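Automation of household and shop-floor chores

Automation of chores is the use of general-purpose machines to carry out the small manual jobs that people do in homes, workshops and light assembly plants. The term is normally kept for tasks that change from one occasion to the next, such as sorting fasteners, fitting parts, clearing a bench or folding clothes. Single-purpose appliances (dishwashers, dryers, screw feeders) are treated separately.

Fitting and placing small parts is the shop-floor task most often used to judge progress, as it can be set out on a table and repeated.

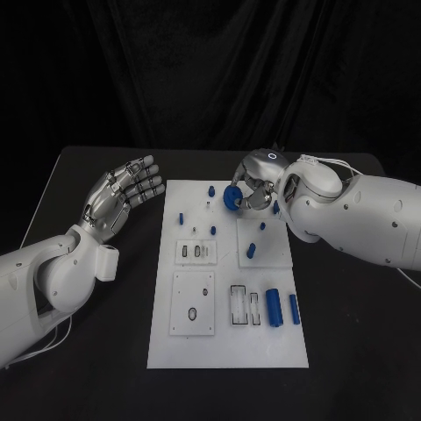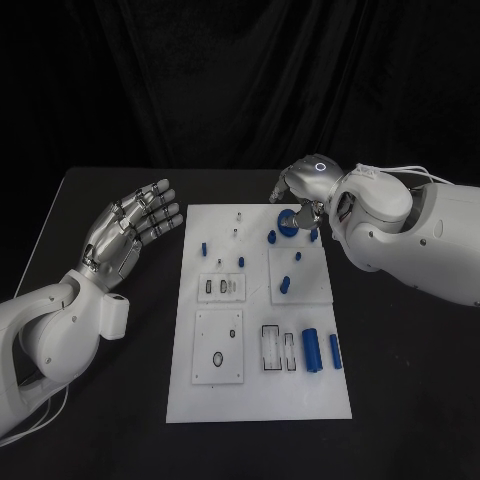
Peg and plate work with two arms; a blue part is held in the right hand.

Gerardo Ferri objects to the use of bench work as a measure at all. A board of pegs, in his view, tests the fitting and leaves out the fetching, and most of the labour in a small shop is fetching. He would have every published result state who laid out the parts and who put them back. Others reply that a fitting test was never meant to cover the whole job, and that leaving out the fetching is what makes results from different workshops comparable.

Scope and terms

A chore is described in the trade by its steps: locate, reach, grasp, carry, align, insert or place, release, check. A machine is said to perform a chore unattended when it completes all steps without a person touching the machine or the work. It is said to perform a chore with assistance when a person resets the parts, frees a jam or takes over the controls. The two are often mixed in promotional material, and figures quoted without this distinction have little value.

Remote operation, in which a person moves the arms from a control station, is not automation under this usage. It is widely used to find out whether a given arm and hand are mechanically capable of a task. A task that a skilled operator cannot do through the machine is unlikely to be done by the machine alone.

Fitting and assembly

Insertion is limited by clearance. Where the gap between peg and hole is generous, position control is enough. As the gap narrows, small errors in the grasp cause the part to tilt and wedge, and the controller has to respond to contact force. Chamfered edges help considerably and are often added to parts intended for machine handling.

Gears and discs bring a second difficulty. The bore must be lined up with the shaft, and where a gear meshes with a neighbour the teeth must also be brought into phase. People do this by lowering the gear lightly and rocking it until it drops. Machines can follow the same method, though slowly, and the motion must be stopped before the shaft is loaded sideways.

Clear plastic and polished metal remain troublesome for depth cameras. Transparent plates may return the distance of the surface behind them, or no distance at all. Common remedies are matte coatings, side lighting, colour marking and locating the plate by touch.

In a trial at the Prundska workshop, a two-armed cell attempted 332 insertions of mixed round and rectangular parts. It completed 268 of them unattended. Of the failures, 61 were put down to a poor grasp, in which the part turned in the fingers before it reached the hole. The remainder were stopped by the operator and not classified. The trial used one set of parts and one layout, and its authors made no claim for other shapes.

Hands and grippers

Parallel-jaw grippers are cheap, strong and easy to model. They suit parts with flat or parallel faces and remain the usual choice on the shop floor. Five-fingered hands can hold a wider range of shapes and can use tools made for people, at the cost of more joints, more cabling and more maintenance. Many shops that have tried both keep the hand for development work and fit jaws for production.

Fingertip sensing is the main point of difference between current hands. Without it, the controller must infer slip from motor current or from the camera, and the fingers commonly block the camera's view at the moment of contact. A wrist-mounted force sensor detects the total load but does not show where on the finger the part is touching.

Two-handed work is harder than the sum of its halves. The arms must be kept clear of each other over a small area, and a part held by both will pass any disagreement between them straight into the joints. In many tasks that could be done by either arm, the second is parked to one side until needed.

Household tasks

Household chores differ from shop-floor chores in that the layout is not controlled. Cupboards, lighting, floor coverings and the objects themselves vary between homes and from day to day. Tasks are commonly grouped by the material handled.

Rigid objects: putting away dishes, tidying a bench, sorting cutlery. These are the nearest to regular use. Stacked and nested items are the usual cause of failure.

Cloth: folding towels, hanging shirts, making beds. Towels can be folded acceptably from a tidy pile. Fitted sheets are rarely attempted.

Liquids and food: pouring, wiping, peeling. Pouring into a known cup is routine. Wiping is simple as a motion, but judging whether a surface is clean is not.

Articulated fixtures: doors, drawers, taps. Performance depends on handle type, and spring-loaded cupboard doors are a known difficulty.

Prirkska, a household trials program, limited its work to rigid objects after an early phase in which cloth and rigid tasks were run together. Its final note, dated 09/06/2022, recommended that each home be mapped by a person beforehand and that machines not be left running in rooms used by small children. The recommendation on mapping has been criticized as moving labour from the chore to the set-up.

Economics

The cost of an automated chore is made up of the machine, the set-up for each new task, supervision, and the handling of failures. In small shops set-up usually dominates. A job that runs for a year can absorb several days of programming, while a job that runs for one afternoon cannot. The Fludeo cost method, used by some job shops, charges all supervision time to the task and treats a machine that needs a person beside it as having saved no labour, even where it has reduced strain on the worker.

Cycle time is a lesser concern than is often assumed. A slow machine that runs overnight may outproduce a fast one that stops at the first jam. For this reason mean time between interventions is the figure most buyers ask for, and it is the one least often supplied.

Safety

Arms working near people are limited in speed and force, and stop on contact. These limits protect the person from the arm but not from what the arm is holding, so knives, hot pans and glass are normally excluded. Pinch points at the elbow and wrist require covers or clearance. Loose cables should be secured along the arm, with enough slack left at each joint for full travel.

Present state

For rigid parts in a known layout, unattended operation is achievable and in limited use. For rigid parts in an unknown layout, operation with assistance is typical. Cloth, mixed clutter and tasks that call for a judgment of quality are mostly at the research stage. The Nam scale, a two-level grading that records only whether a person had to step in, is sometimes used to report results across all of these groups. It does not record how long the person stayed.

See also: compliance control; fixture design; machine tending; peg-in-hole problem; remote manipulation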